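Changeover notes from Prarkwood Lake Cabins

September issue, written in a rush between laundry loads, so forgive the typos. Plenty to get through.

First the big one. Cabin Boltow is open again. New bathroom, new floor in the bedroom, and the shower finally has a door instead of that curtain that stuck to your leg. Sleeps four, same as before. The two bunks are gone and there's a proper queen plus a pullout in the living room. We tried the pullout ourselves for two nights. It's fine. Not wonderful for anyone over six feet, so tall people take the queen.

Karam is closed for the whole month while the deck gets done. If you were booked in there you should of had an email from Ourania Raptis already, offering either Fornness at the same price or your money back. No email? Check spam, then call the office. Mornings are best, before 11, after that we're all out with the mops.

Fornness itself hasn't changed much. New kettle. The lake side window opens now (it was painted shut, long story). Still the one we'd pick for two people who want to read and be left alone. You hear the loons from bed.

Rates. Fall rates start this month and run until the pipes get drained. A full week in Fornness is $1277, linens and firewood included, dog included too if the dog is polite. Whole-property weeks, meaning all the cabins plus the boathouse, are $3000, and for that one we do need a deposit. Family reunions, small weddings, that kind of thing. Two of those weeks are left as I type this. Cleaning fee is no longer seperate, it's in the price you see. Lots of you asked for that and you were right.

Road news. County has finished the bridge work, so you can come in from the south again and skip the long loop past the gravel pit. Your phone may still try to send you the long way. Ignore it. Turn at the green mailbox, 2137 Prarkwood Road, and go slow on the last stretch, the potholes are back. Gate code changes each week and gets texted the morning you arrive. If you don't have signal out there, and you might not, write it down before you leave the highway.

Check-in is 4 p.m., check-out is 10. We know 10 is early. With one crew and all the cabins turning over the same morning we can't do later, sorry. What helps us most on your way out: dishes in the rack, fridge emptied, towels in the tub, trash bagged and walked over to the bear box by the woodshed. Lid latched, please. Anything left out overnight gets found by something with paws.

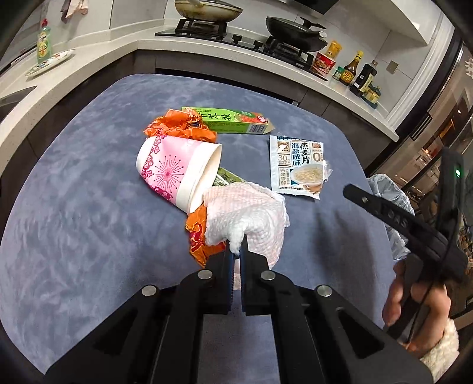 Wrappers, tissues, paper cups: all goes in the bear box before 10.

Glass and cans go in the blue bins, also by the woodshed. Rinse them if you can. Food scraps no longer go in the compost heap — we lost that argument with the raccoons in July — so bag those with everything else.

Boats. Three canoes and the rowboat are out until the first hard frost. Life jackets hang in the boathouse, sizes on the back. The small kayak has a crack and is up on the sawhorses, please leave it there even if it looks OK to you. Kids under 12 need an adult in the boat with them, not on the dock waving.

The trail around the lake is clear all the way again. Downed pine at the north end got cut up and stacked. Allow two hours if you stop at the lookout, and do stop, the maples over there go first. Boots for the boggy part. Somebody's left hiking pole has been leaning in the office since August, black with a cork grip, come get it or send us your adress and we'll mail it.

Food nearby. The bakery in town has dropped its late hours now summer is over, so it's mornings only. Go early for the cinnamon rolls. The farm stand is still going with squash, apples and eggs, cash in the tin. The diner does supper until 8 and the pie is better than it looks.

Firewood. Every cabin gets one full rack to start. More is in the woodshed, help yourself, but don't bring wood from home. Bugs ride in on it and the county is strict about that now. Fire pits only, no fires on the beach, and a bucket of water next to you while it's going.

Next summer's calendar opens to returning guests first, as always. Reply to this newsletter with your dates and which cabin and we'll pencil you in. There are 173 of you on the returning list and one July, so a second choice is smart. Dogs, cribs, highchairs, tell us then too. We own one highchair.

Office phone works, voicemail mostly works. Email is quicker.

Dryer's buzzing — off to make beds.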